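Savthorpe swap shop moves to Brunton Street

If you've been wondering why the lights were off at the old Savthorpe swap shop, I have good news – it's moving, and the new place is bigger! Starting in March the whole thing will be on Brunton Street, in the old Butia garden store, and the doors open at 4 every afternoon.

I popped in while they were painting and got a bit carried away (I came home with a lamp). The rules are the same as before. Bring up to three things, take up to three things, no money changes hands. Clothes, books and small furniture are all fine, but they still can't take mattresses or anything with a gas hookup.

They're hoping to rehome 2000 items by summer, and I think they'll do it. Parking is tight, so take the 17 bus if you can – it stops right across the street. I'm bringing my old waffle maker on opening day, so come and grab it!
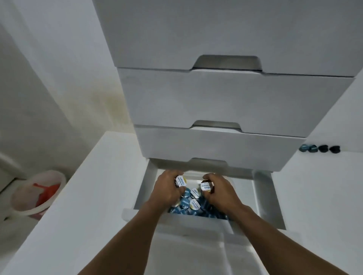
1 min read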